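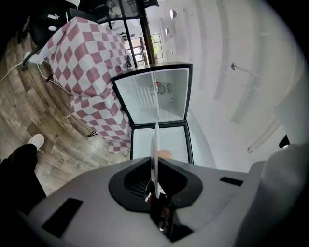 冰箱门敞开时的样子,里面还有一件橙色的小东西。

二层小冰箱常见问题
Rurura 共享办公空间 > 公共设施 > 食品与饮料 > 小冰箱

本页适用于二层的小冰箱。一层茶水间的大冰箱有另外的规定,请查看“茶水间”页面。八月更新了存放期限、借用和赔偿三部分,其余内容与旧版相同。

目录
一、谁可以用
二、能放什么,不能放什么
三、摆放与标签
四、温度与冷冻格
五、开门、关门与噪音
六、清洁与除霜
七、桌子、桌布与周围区域
八、借用与搬动
九、故障、断电与赔偿
十、其他

一、谁可以用

小冰箱对所有会员开放吗?
固定工位会员、流动工位会员和独立办公室的租户都可以使用,不另外收费,也不需要预约。

访客可以用吗?
可以放当天的饮料和午餐,由接待他的会员负责贴标签,离开时一起带走。访客的东西不能过夜。

我只来一天,可以用吗?
持日票的人与访客规则相同,前台关门之前取走。忘记取走的,前台会按日票登记的联系方式发一条消息,第二天上午仍没有回复就处理掉。

公司可以长期占用一层隔板吗?
不可以。隔板不分配给任何公司或个人。如果团队每天都要冷藏较多东西,可以自己租一台放在办公室里。楼里有几家公司租的是 Povora 的机器,租约由公司与 Povora 直接签,我们只需要在搬进来之前看一下额定功率和机身尺寸。

冰箱有锁吗?
没有。贵重物品和不能丢的东西不要放。

晚上和周末能用吗?
有门禁权限就能用。前台 18 点下班,之后没有人处理洒漏或者故障,遇到问题请先看本页第九部分。

二、能放什么,不能放什么

可以放什么?
密封的饮料、牛奶、酸奶、水果、装在带盖盒子里的饭菜、密封包装的奶酪和火腿、调味酱。总之,盖得严、放得稳、几天之内会吃掉的东西都可以。

不可以放什么?
没有盖的碗和盘子。
生肉、生鱼、生的贝类。
榴莲,以及没有完全密封的泡菜、鱼露、臭豆腐。
整只西瓜和整个蛋糕。
干冰。
胶水、电池、化妆品样品、实验用品和任何不是给人吃的东西。
需要严格控温的药品,见下一条。

药品可以放吗?
普通的、标签上只写“阴凉处保存”的可以放,请装进不透明的袋子并写上名字。胰岛素、疫苗和其他对温度有要求的药品请不要放在这里。小冰箱开关频繁,我们也没有连续的温度记录。前台后面的房间里有一台带温度计的药品冷藏柜,需要的会员可以找 Washington Caldeira 登记,登记内容只有姓名和取用时间,不问药名。

母乳可以放吗?
可以,但我们建议放在 245 室。那里有一台专用的小冰箱,门可以反锁,旁边有水池。245 室的使用方法在“母婴室”页面。

酒可以放吗?
啤酒和葡萄酒可以放,需要密封。开过的葡萄酒要塞紧并且直立。工作时间内能不能喝,由各公司自己规定。

切开的水果怎么放?
装盒,或者用保鲜膜把切面包严。切开的洋葱、大蒜请用带盖的盒子,只包保鲜膜味道还是会出来。柠檬切开后常常被忘在角落里,用完请直接带走。

热的饭菜能直接放进去吗?
请等到不烫手了再放。小冰箱的制冷能力有限,一盒热汤放进去,同一层其他东西的温度都会上升。盖子上的水汽还会滴下来,在底部积成一摊。

可以放外卖袋吗?
请把袋子拆掉,只放盒子。外卖袋占的地方往往比里面的饭还大,单据贴在外面,谁也不知道是谁的。汤和酱包要单独检查有没有漏。

汽水可以放冷冻格吗?
不可以。易拉罐和玻璃瓶都会胀裂。每年夏天都会有一两次,清理起来要把整个冰箱断电。想快点喝到冷的,请在一层取冰块。

三、摆放与标签

必须贴标签吗?
要放过当天的必须贴。当天吃掉的不强制,但没有标签的东西如果挡住了别人,可能会被挪到一层大冰箱里。

标签上写什么?
名字和放入日期。名字用同事认得出来的就行。公司共用的东西写公司名,再加一个联系人。只写“请勿动”的标签按没有标签处理。

标签在哪里拿?
前台有一卷,一层茶水间的抽屉里也有。现在用的是 Fovier 的可移除标签,贴在塑料盒和玻璃瓶上撕下来不留胶,贴在纸盒上会带起一层纸,纸盒建议直接写。笔请用油性的,水性笔遇到水汽会糊。

可以放多久?
从标签上的日期算起,最多 7 天。原来的规定是两周,八月起缩短。未开封并且有生产商保质期的饮料和酱料不受这个限制,但每人同时不要放太多。

到期没拿走会怎样?
到期的当天,我们会在东西上加贴一张提醒。再过一个工作日没有人处理,食物扔掉,容器洗净后放到一层的失物架上。看起来已经变质的东西不等到期,直接扔,包括容器。

容器在失物架上放多久?
一个月。之后能用的捐出去,不能用的回收。

怎么摆比较合适?
高的、重的放在下面,饮料放门上,盒装饭菜放在中间。不要把东西顶住后壁,那里容易结冰,纸盒贴上去会被粘住,拉出来时会破。门上不要放得太重,尤其不要放满大瓶。放完后轻轻推一下门,感觉有东西顶着就重新摆。

可以挪动别人的东西吗?
可以在冰箱里面挪,请保持直立,不要压在重物下面。不要把别人的东西拿出来放在桌上。

里面放满了怎么办?
用一层的大冰箱。那台容量大得多,中午之前一般都有空位。

里面只剩一件很小的东西,没有标签,可以扔吗?
请留着,等每周的例行清理。如果已经发霉或者流汁,用纸巾包好扔掉,顺手擦一下,然后告诉前台。

有人吃了我的东西,怎么办?
可以告诉前台,我们会在公告板上写一句提醒。我们不查监控,也不为食物做赔偿。从过去的情况看,多数是拿错了同款酸奶,贴标签之后明显减少。

冰箱里有没有大家都可以吃的东西?
有时候有。写着“公用”的可以随便取,通常是活动剩下的饮料。Ververidis 面包店每月送来的试吃酸奶也会写“公用”,放在靠外的位置。没有写这两个字的都属于别人。

四、温度与冷冻格

冰箱设定在多少度?
旋钮设在中间的位置,由我们调节。请不要自己动。如果您觉得不够冷,告诉前台,我们会先放温度计测一天,再决定要不要调。

为什么靠里的东西比门上的冷?
小型冰箱都有这个情况。靠近冷冻格和后壁的地方最冷,门上最暖,每次开门先受影响的也是门上。牛奶尽量放里面,汽水和果汁放门上没有关系。

我的生菜冻坏了,是怎么回事?
多半是紧贴冷冻格放的。叶菜、黄瓜、鸡蛋和豆腐请放在靠下、靠外的位置。这类东西冻过以后口感就变了,化开也恢复不了。

冷冻格可以用吗?
可以,但空间很小。适合放冰袋和小份的速冻食品。不要用来长期存放冰淇淋,这种尺寸的冷冻格温度不稳定,冰淇淋会反复变软。

冷冻格里的冰袋是谁的?
贴了标签的是会员个人的。标着 Rurura 的是公用的,扭伤、磕碰时可以拿,用完擦干放回去。食品不要直接接触公用冰袋。

怎么知道冰箱在正常工作?
把手放进去,过几秒能感到凉就是正常的。压缩机会间歇停机,停的时候听不到声音,这时不需要报修。饮料放了一晚仍是室温,就请报修。

夏天会不会不够冷?
二层下午比一层热一些,七八月里开门次数也多,门上的饮料会没有其他季节那么凉。旋钮在夏天会往上调一档,入秋后调回来。调高以后靠近冷冻格的地方更容易结冰,请多留一点空隙。

五、开门、关门与噪音

门应该怎么开?
拉门边,不要拉着门顶上的角。门打开后会伸到旁边,开之前看一下旁边有没有人、有没有放着杯子。

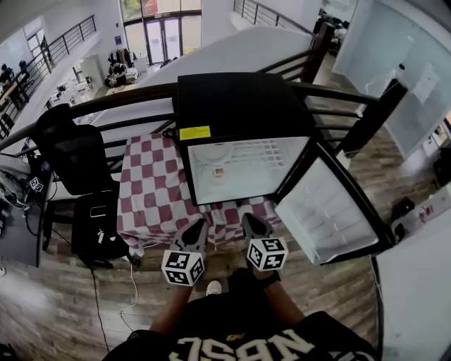

二层的黑色小冰箱,放在铺着格子桌布的桌上,顶部前沿贴有黄色警示贴纸。

黄色贴纸可以撕掉吗?
请不要撕。搬动和维修的时候还要用到。贴纸翘边或者破损,告诉前台就可以。

门可以开多久?
想好要拿什么再开,拿完就关。整理、擦洗需要长时间开门的,请按第六部分的步骤先断电。

门关不严怎么办?
先看门上和隔板上有没有东西伸出来。再看密封条上有没有饭粒、糖渍或者夹住的标签,用湿布擦掉,再用干布擦一遍。密封条脱出来的,可以用手指沿着边压回去。仍然关不严就报修,报修前把容易坏的东西移到一层。

怎样检查密封条?
关门时夹一张纸,轻轻往外抽。抽的时候有阻力,密封就没有问题。四边都试一下,合页那一侧容易被忽略。

冰箱有嗡嗡声,正常吗?
正常。压缩机启动和停止时还会有一声轻响。如果是持续的哒哒声,先看看冰箱是不是碰到了别的东西,或者顶上有没有放杯子、勺子。把它们拿开,声音多半就没有了。

声音影响开会怎么办?
请不要拔插头。二层是开放的,靠栏杆的位置能听到楼下的说话声,对安静要求高的会议请预订会议室。

可以在冰箱顶上放东西吗?
不要放。微波炉、咖啡机和盆栽都有人放过,现在统一不允许。杯子也请放在桌上。

六、清洁与除霜

谁负责清洁?
平时的洒漏由当事人擦。每周一次的例行清理由我们做,时间在上午九点之前。除霜由我们安排,提前在公告板上通知。

洒了东西怎么处理?
先用纸巾吸干,再用拧干的湿布擦,最后用干布擦。牛奶和果汁要多擦一遍,特别是隔板的边缘和底部的角。流到密封条里的,用棉签沿着缝清理。

用什么清洁剂?
温水加一点洗洁精。有异味时可以用温水加小苏打。不要用漂白水、酒精喷雾、钢丝球和百洁布粗糙的一面。内壁的塑料刮花以后,划痕里很容易存脏东西。

布和洗洁精在哪里?
一层茶水间水池下面。蓝色的布擦冰箱和桌面,灰色的布擦地,请不要混用。用完洗干净,搭在水池边上晾干。

例行清理包括哪些步骤?
我们的做法如下,租了小冰箱的公司也可以照着做。
把东西全部拿出来,放进保温箱。
检查日期,到期的另外放。
断电。
取下可以取下的隔板,洗净擦干。
从上往下擦内壁,再擦门的内侧和凹槽。
擦密封条,检查有没有开裂。
擦外壳,清理散热部位的灰。
通电,等内部凉下来再把东西放回去。

什么时候需要除霜?
冷冻格周围的霜有一枚硬币那么厚的时候。平时可以顺便看一眼,发现霜厚了告诉前台。

可以自己把冰敲掉吗?
不可以。刀、螺丝刀和勺子都不要用。制冷管路离表面很近,扎破以后这台冰箱就报废了。用吹风机也不行。除霜只需要断电、开门、垫毛巾,等它自己化。

除霜要多久?
通常一个上午。冰厚的时候会拖到下午。除霜期间,有标签的东西会移到一层大冰箱里标着“二层”的篮子,完成后放回。冷冻食品放到一层的冷冻室。

有异味怎么办?
先找来源。常见的是没有盖紧的盒子、底部干掉的奶渍和烂在角落的水果。清掉之后再放一小碗小苏打。茶包和咖啡渣也有人放,我们不反对,但受潮以后容易发霉,隔几天要换。香薰和空气清新剂不要放,味道会进到食物里。

底部有水是什么原因?
可能是有瓶子漏,也可能是化霜水。没有颜色也不黏,擦干就可以。第二天还有,告诉前台。水流到了桌布上,也请告诉前台。

隔板可以放进洗碗机吗?
不可以。用温水手洗。刚从冰箱里取出来的隔板不要马上浇热水,先在室温下放一会儿。

七、桌子、桌布与周围区域

为什么把冰箱放在桌子上?
放在地上要蹲下来拿东西,很多会员提过意见。放到桌上以后,里面的东西看得清楚,下层也容易擦到。

格子桌布可以换吗?
我们有替换的,花色相近。桌布湿了、脏了都可以告诉前台,不要自己拿去洗。垂下来的一边请不要往桌上翻,也不要塞到冰箱下面。

冰箱旁边的桌面能放东西吗?
取放的时候可以临时放一下,拿完请收走。盘子、餐具和没吃完的东西不要留在那里。勺子和叉子常常被忘在冰箱边上,一层茶水间有公用餐具盒,洗过以后放回那里。

可以在这张桌子上吃饭吗?
请到一层的长桌或者露台。

旁边的椅子可以坐吗?
可以坐,短时间放包也可以。请注意椅子不要滚到冰箱门打开时要经过的地方。

地上的电线需要注意什么?
不要踩,也不要让椅子的轮子压在上面。端着汤和热饮经过的时候看一下脚下。如果发现插头松了,请叫前台来处理。自己的充电线用完收起来。

可以用同一个插座给电脑充电吗?
可以用墙上的其他插座。不要拔冰箱的插头,也不要在冰箱用的插座上再接排插。

靠近栏杆的地方有什么规定?
栏杆上和栏杆边都不要放瓶子、杯子和饭盒。楼下有人办公。玻璃瓶请拿在手里或者放进包里,不要夹在胳膊下面。

垃圾扔在哪里?
厨余和包装都扔到一层茶水间。工位旁边的小垃圾桶只放纸类,有食物的话到了晚上会有味道。

八、借用与搬动

小冰箱可以借出去办活动吗?
在楼内办活动可以借,需要提前三个工作日申请。不外借到楼外。

怎么申请?
给前台发邮件,写明活动名称、地点、开始和结束的时间,以及谁负责。收到确认后,我们会在公告板上通知其他会员那段时间请用一层大冰箱。

要交押金吗?
要。押金 488 元,归还并检查后原路退回。会员公司可以从月度账单里预授权,不需要现付。

可以自己搬吗?
不可以,请等我们来搬。搬之前要清空、断电、把隔板固定好,门用胶带封住。胶带要用不留胶的那种,普通封箱胶带会把漆面弄花。

为什么不能横着放?
横放以后压缩机里的油会流到管路里。搬的时候尽量直立,倾斜不要太大。到了新位置要静置一段时间再通电,直立搬运的我们静置两个小时,被放倒过的静置一整天。

放在新位置有什么要求?
台面要平、要稳,能承重。背后和两侧留出散热的空隙,桌布和窗帘不要盖住散热的部位。避开阳光直射和暖气。门要能完全打开。插头直接插墙上的插座。

归还的时候要做什么?
拿走所有东西,包括冷冻格里的。擦干净,门开着晾一会儿。我们检查内壁、隔板、密封条和外壳,有问题当场说明,没有问题就签字退押金。

可以在冰箱上贴活动海报吗?
不要贴。可以在旁边的桌面上放立牌。

九、故障、断电与赔偿

怎么报修?
工作时间直接到前台说,或者在会员群里发消息给 Washington Caldeira。请写清楚是哪一台冰箱、什么时间发现的、有什么现象。能拍照就附一张。

下班以后坏了怎么办?
把容易变质的东西移到一层大冰箱,在小冰箱门上贴一张纸条,写明时间。标签和笔在一层茶水间的抽屉里。不要自己拆开后盖,也不要反复插拔插头。

断电以后,里面的东西还能吃吗?
门一直关着的话,几个小时之内冷藏的东西一般没有问题。时间再长,牛奶、熟食、海鲜、切开的水果和带蛋黄酱的食物都建议扔掉。断电的起止时间我们会尽量写在公告板上,不确定什么时候断的,请按时间长的来判断。

通电后多久可以放东西?
等内部摸起来是凉的再放,一般要等几个小时。刚恢复供电的时候不要一次塞满。

闻到焦味或者看到插头发黑怎么办?
不要碰插头。立即通知前台,下班后请拨打大楼值班电话,号码在每层楼梯口。让附近的人离开,等值班人员关掉这一路的电。

不小心弄坏了隔板,要赔吗?
正常使用中损坏的不用赔,请主动告诉我们。因为敲冰、站在上面、自行搬动造成的损坏,按配件价格赔偿,冰箱整机报废的按折旧后的价格计算。借用期间的损坏先从押金里扣,发票可以提供。

东西因为冰箱故障坏了,你们赔吗?
不赔。小冰箱是免费设施,我们尽量保证它正常工作,但不对存放的物品承担责任。入会时签的会员条款里有这一条。

修理期间有替代的吗?
通常没有,请用一层的。修理预计超过一周的话,我们会向 Povora 短租一台放在同一个位置,规则不变。

十、其他

可以建议换一台大的吗?
去年讨论过。这张桌子放不下更大的,放在地上又会占走道,目前维持现状。年底续约时会再看一次使用情况。

小冰箱费电吗?
不怎么费。开门时间短、门关得严、霜不厚,比换一台新的影响更大。

放长假时冰箱怎么处理?
超过三天的假期,我们会清空并断电,门留一条缝。日期会提前一周写在公告板上。假期里仍来办公的会员,请使用一层大冰箱。

可以自己带一台小冰箱放在工位下面吗?
流动工位不可以。固定工位需要书面同意,独立办公室需要登记。USB 供电的饮料冷却器不受限制,夜里请拔掉。

有英文版吗?
有,在页面右上角切换。两个版本不一致时以中文版为准。

本页没有写到的问题找谁?
前台,或者 Washington Caldeira。对规则有意见可以写在公告板旁边的本子上,每月月初统一回复。

相关页面
茶水间与大冰箱
245 室(母婴室)
会议室预订
垃圾分类与回收
会员条款

返回公共设施首页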